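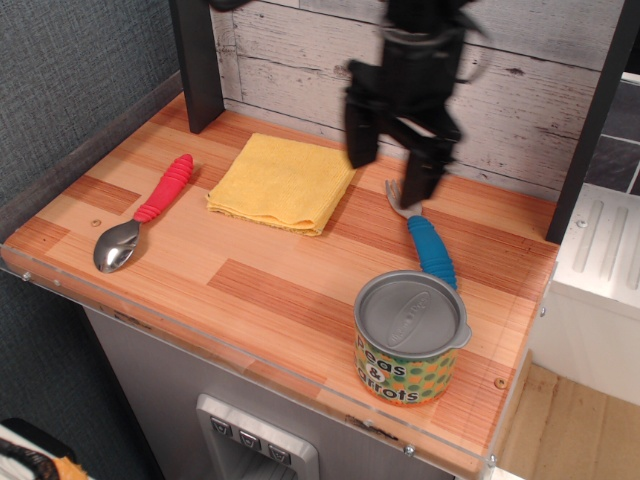 首页 > 特稿 > 机器与现场

第147次,叉子没松手

本刊特稿 | 八月

出事的时候是晚上七点四十。没有人受伤,先说清楚。一把儿童叉子,一台机械臂,一块台面,加起来损失不到两百块钱。可是Fliramura的实验室为这件事停了整整一周,从星期四晚上停起,连带着把前面317次运行的日志全部翻出来重看。

我到的时候已经停到第三天。白板上写满了时间戳,有人用红笔在其中一个上面画了圈,画得太用力,笔尖都劈了。

事情本身很短。任务叫“收拾台面”:玩具厨房,勺子、叉子、一块擦布、一罐玩具豌豆胡萝卜,机械臂把餐具一件件拿走放好。整套动作跑顺了不到一分钟。那天晚上跑到第147次,夹爪夹住叉子,抬起来,往放置点走,到位,松开的指令发出去。手指没开。

没开也就算了,系统认为它开了。

于是机械臂按照“手里没有东西”的状态去做下一步,带着叉子往下探,叉齿顶在台面上,腕部还在继续往下压。力矩保护过了一会儿才跳。一会儿是多久?日志里写的是200毫秒。听着很短,够把叉柄压弯,够让夹爪的一根手指从安装座上错开一点,够让站在旁边的人往后退一步。

退一步。这个细节后来在会上被反复提起。因为按规程,那个位置当时不该站人。

先讲机器。

这套系统是拼起来的,做这行的大多如此。臂是一家的,夹爪用的是Wotine的两指电动款,上层控制软件叫Lekota,实验室自己写的,改了三年,注释里还留着已经离职的人的缩写。夹爪有没有张开,Lekota并不直接去看。它看的是夹爪控制器回的一个状态位。状态位说“到位”,它就信。

问题是,这个“到位”是什么意思,两边理解不一样。在夹爪那边,它表示上一条运动指令已经结束,结束的方式包括走到目标位置,也包括走不动了、停了。在Lekota这边,它只表示一件事:走到了。

三年里两种理解几乎没打过架。硬的方块,木头圆柱,夹住、松开,手指不会走不动。换成儿童餐具以后,情况变了。手柄是硅胶的,一圈一圈的凸棱,夹紧了会往手指垫的纹路里咬。松的时候,多数时候弹一下就开。偶尔不弹。偶尔这个词很讨厌,前146次里,日志显示松开动作偏慢的有好几回,都自己过去了,没报错,也就没人看。

“没报错”在这里等于没发生。这句话是我在走廊里听到的,说的人正在啃一个冷包子。

然后是第二层。腕部有力传感器,按理叉齿一碰台面就应该停。可是力阈值在两周前刚调高过。原因很朴素:擦台面的任务也在同一套参数下跑,夹爪要捏着布往下压着擦,阈值低了,一擦就停,一擦就停,一个下午停了40次。于是有人把阈值调上去了,擦布任务顺了,参数文件存了盘,文件名没改。收餐具的任务照样读这个文件。

改动有记录,记录只有四个字:“调整参数”。

我问能不能看看原来的数值。翻了半小时,在一份备份里找到了。翻的时候屋里很安静,只有机柜风扇在转。

第三层才是人。围栏是有的,半高,带门磁,门一开机械臂降速。那天门是关着的。人怎么进去的?没走门。围栏靠墙那一侧有个缺口,为了给一个新机柜让位置挪开的,挪的时候说好了当天晚上装回去。装回去这件事拖了九天。从缺口进去比从门进去少走几步,也不会触发降速,运行不会被打断,数据不会作废。时间一长大家都这么走。

进去干什么呢,把罐子摆正。前一轮结束以后罐子偏了一点,下一轮的起始位置就对不上。伸手拨一下,两秒的事。

三层单独拿出来,哪一层都不算大事。状态位含义不清,业内常见。参数共用,更常见。围栏有缺口,说出来不好听,可是我这几年跑过的实验室,围栏完好无缺的我想不起几家。那天晚上三层叠在一起,叠出来的结果是一把弯了的叉子。换一套臂,换一个负载,弯的可能就是别的东西。

实验室同意我在复测的时候旁听。复测的办法笨:同样的台面,同样的叉子(新买的,同款),夹,抬,放,松,一遍一遍来,旁边架一路独立的记录,专门比对“系统认为手指在哪儿”和“手指到底在哪儿”。速度降到原来的四分之一。人全部在围栏外,缺口补上了,用的是新的型材,螺丝还亮着。

第一天什么都没复现。第二天上午也没有。屋里的气氛有点微妙,你会希望它出错,又不好意思说出来。下午三点多出了一次,手指咬住硅胶棱,停在半路,状态位照样回了“到位”。有人喊了一声。这回Lekota多了一道检查,读实际开口宽度,对不上,停机。机械臂就那么举着叉子停在半空,等人来处理。

然后是改什么的问题,争得比我想的厉害。

一派主张换手指垫,换光滑的,不咬了,问题就没了。另一派说那只是把这一种咬法去掉,下次来个带胶的、带水的、带网眼的,照样。软件必须自己去确认,不能靠别人一句“到位”。最后两样都做了,可是做的顺序吵了一下午。参数文件拆开,一个任务一份,谁改谁写理由,少于一句完整的话不让提交。这条是在会议最后十分钟加的,全体通过,看得出来都憋了很久。

围栏那条反而没人争。门磁之外,靠墙那侧加了一道光幕。罐子偏了怎么办?停机,开门,进去摆,出来,关门,重新启动,前后要一分多钟。算下来一天少跑好多轮。负责排期的那位脸色不太好,但没说反对。

我也联系了Wotine,回复来得挺快,说状态位的定义在手册里写得很清楚。我去查了,确实写了,在附录,小字,一张表的脚注。新版手册会不会往前挪,对方说会转达。

隔壁城市的Monden用的是差不多的配置,听说这件事以后当天就查了自己的代码,同样的写法,同样只认状态位。他们没出过事。他们现在说起“没出过事”,语气跟上个月不太一样了。

我走的那天,系统已经恢复到一半速度。计数从零重新开始。那把弯了的叉子没扔,用扎带绑在急停按纽旁边的立柱上,下面贴了张纸条,写着日期和运行编号,字很潦草。

有个来轮班的学生问那是什么。旁边的人头也没抬,说,去看日志,第147次。

联系编辑部 | 投稿与勘误 | 版权所有,未经许可不得转载 | 返回顶部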